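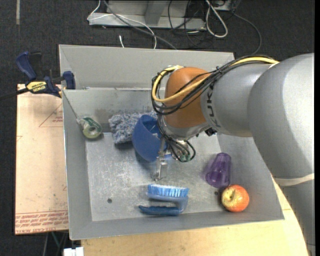 I spent most of February on a spreadsheet for the second picking cell, and since a couple of people have asked how I arrived at the numbers, I'm writing it up while I still remember which cells are formulas and which are guesses.

The starting point: the present cell does single-item picking from a metal bin with a KUKA arm and a gripper. Items are household goods of the cup, brush and duster sort. We want a second cell doing the same work at the Stenusholm unit, so that Thulani Jacobs and I stop sharing one arm between gripper tests and software tests. Thulani wanted an identical copy. I wanted the same arm and cheaper everything else. The budget line settled it in my favour, mostly.

## The arm

I'd assumed the arm would be the hard part of the budget. It is the largest figure but also the most predictable one. Horrocks quoted for a new arm with controller and for a refurbished one with a twelve-month warranty. The refurbished one is 30 per cent less. Delivery is 14 weeks for new and five for used.

We are going with refurbished. The questions I'd ask any seller of a used arm:

- hours on the controller, in writing
- date of the last grease and belt service
- whether the teach pendant is included (on one quote it was a separate line)
- software options licensed to that controller, by name
- who pays for the lift at our end

The last one matters at Stenusholm because the goods door is narrow and the pallet will have to be broken down outside.

## The gripper

Two quotes, one from Avach and one from Storkurar. The Storkurar gripper has more force than we need and a wider body. Body width is a real cost in a bin with sloping sides, as anything that ends up close to a wall has to be approached at an angle or not at all. An apple in a corner is a good test of this. The Avach unit is narrower and takes the fingertips we already machine.

Fingertips should be budgeted as a consumable. I have put in 13 pairs for the first year. That is our usage on the present cell, scaled up slightly for new people learning to drive it.

## Cables

My first version had one line for cables, with a round number in it. It was wrong by a factor of three.

The power and signal runs to the arm come with the controller. Everything past the wrist does not: gripper power, gripper comms, sensor leads, and whatever holds them to the arm. On the present cell the bundle goes along the outside, over the joint and down, and the slack has to be enough for full wrist rotation without being enough to catch on the bin. We arrived at the length by trial. For the new cell I have allowed for a proper dress pack, plus spares of every lead that crosses a moving joint.

## Bin, bench and surroundings

Bins are cheap and I have ordered two of the same pattern. Holding them still is also cheap. Clamps do the job, and the IRWIN bar clamps go on the list at shelf price. I looked at a machined fixture and took it out again – it would save perhaps ten minutes a month.

Cast acrylic sheet for guarding is priced by area, and the cutting charge was around 40 per cent of the total. We will cut it ourselves.

Test objects get their own line this time. They used to go through petty cash, and it was impossible to say later what we had bought or to buy the same again. Tape dispensers change shape between batches, cups get replaced by a slightly different cup, and then the results are not comparable. I now buy in threes: one for each cell and one in a box with a label on it.

## What is still open

Floor fixing at Stenusholm. The slab drawings have been requested twice. If the slab is too thin for anchors we need a steel base plate, and that moves the total enough that I would have to drop either the dress pack or the spare gripper. Thulani would drop the dress pack. I have left both in for now and marked the row yellow.

The order for the arm goes in once Horrocks send the service record.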